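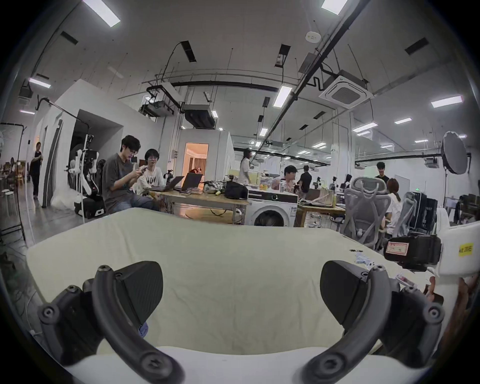
Maintenance Support Engineer (Packaging and Process Machinery)

Skandley Works Services
Permanent, full time, 37 hours per week
Reports to: Service Contracts Manager
Closing date: Sunday, July 3, 2022

Introduction

Skandley Works Services provides planned maintenance, breakdown cover and technical advice to manufacturers who do not keep a full engineering team on site. Our customers include bakeries, bottling plants, makers of household goods and a small number of printing firms. Most of them hold an annual support contract with us, and the person appointed will spend the greater part of the working week on those contracts.

The post has become available following the transfer of the present holder to our Bellevus depot. We wish to appoint an engineer who is able to work alone at a customer's premises, who keeps good records, and who is comfortable explaining a fault to a production manager as well as to a fitter.

Main duties

The Maintenance Support Engineer will:

Carry out planned maintenance visits in accordance with the schedule agreed with each customer at the start of the contract year.

Attend breakdowns during normal working hours and, when on the rota, outside them.

Diagnose mechanical and electrical faults on conveyors, fillers, labelling machines, case packers and associated equipment.

Fit replacement parts, and arrange the return of parts that are to be repaired at our own workshop.

Complete a service report before leaving the site, obtain the customer's signature and submit the report by the end of the same working day.

Advise the Service Contracts Manager where a machine is nearing the end of its useful life, or where the level of cover held by the customer no longer suits the way in which the machine is used.

Assist with the installation and handover of Flimetti case packers, for which we hold a regional service agreement.

Help to train apprentices. We take on two apprentices each year, and each spends a period of several weeks with the field team.

The duties listed may be changed from time to time after discussion with the post holder.

Working area and travel

The post is based at our Brzozowska depot. Engineers start and finish most days at a customer's premises, and come in to the depot for the monthly team meeting and to collect stock. Most contract sites lie within roughly 30 miles of the depot. Occasional visits further afield, with an overnight stay, are agreed in advance and the cost of accommodation and meals is met by the company.

A van is provided, with fuel card, and may be taken home. Private use of the van is not permitted. Applicants must hold a full driving licence that is valid in the United Kingdom, and must tell us of any current penalty points.

Out-of-hours rota

All field engineers take part in the rota. The engineer on call carries the duty telephone and is expected to speak to the customer within 30 minutes of a message being left. Many calls are settled by telephone. Where a visit is needed, travelling time is paid at the overtime rate from the moment of leaving home, and an engineer who has attended a site after midnight is not required to start work before noon on the following day.

An on-call allowance is paid for each week of duty, whether or not any calls are received. Engineers may exchange weeks with one another provided that the depot office is told beforehand.

Person specification

Essential

A recognised apprenticeship in mechanical or electrical engineering, or an equivalent qualification.

Experience of maintaining production machinery in a working factory.

The ability to read mechanical drawings and electrical circuit diagrams.

A sound knowledge of safe isolation and permit-to-work procedures.

Clear written English. Service reports are read by customers and are kept for the life of the contract.

Desirable

Experience of fault finding on programmable controllers.

Experience of work in food premises, with a current food hygiene certificate.

Familiarity with pneumatic systems, servo drives or vision inspection equipment.

Previous field service work. Applicants who have worked only at a single site are nevertheless encouraged to apply — several of our present engineers joined us from factory maintenance teams and were given a period of accompanied visits before working alone.

Pay and conditions

Salary will be fixed according to qualifications and experience and will be discussed at interview. Overtime is paid at time and a half on weekdays and Saturdays, and at double time on Sundays and public holidays. Membership of the company pension scheme is offered from the first day of employment. Tools, protective clothing and safety footwear are supplied and are replaced when worn.

The appointment is subject to a probationary period of six months, satisfactory references and a medical questionnaire. Certain food customers also require engineers to complete a health declaration of their own before entering production areas.

Training is arranged in working time. The successful applicant will attend the manufacturer's course on Flimetti machines during the first year, and may be asked to attend further courses as new equipment is added to the contracts we hold.

How to apply

Applicants should send a full curriculum vitae and a covering letter of no more than two pages to Bronisława Wilczyńska, Personnel Officer, at the Brzozowska depot. The letter should set out how the applicant meets the essential requirements and should describe one fault that the applicant has traced and put right, including how it was found. Please give the names of two referees, one of whom should be the present or most recent employer. Referees will not be approached before an offer has been made unless the applicant agrees.

Applications received after the closing date will not be considered. Those selected for interview will be told by post or e-mail, and interviews will be held at the depot later in July. The interview lasts an hour and is followed by a short practical exercise on a training rig. Reasonable travelling expenses within the United Kingdom will be repaid on production of receipts.

Applicants who wish to discuss the post informally before applying may telephone the depot and ask for Custódio Tavares, Service Contracts Manager. He is usually available in the afternoon.

Skandley Works Services welcomes applications from all suitably qualified persons. Any applicant who needs an adjustment to the interview or the practical exercise by reason of disability is asked to state this in the covering letter, so that arrangements can be made in good time. Copies of this notice in large print are available from the Personnel Officer on request.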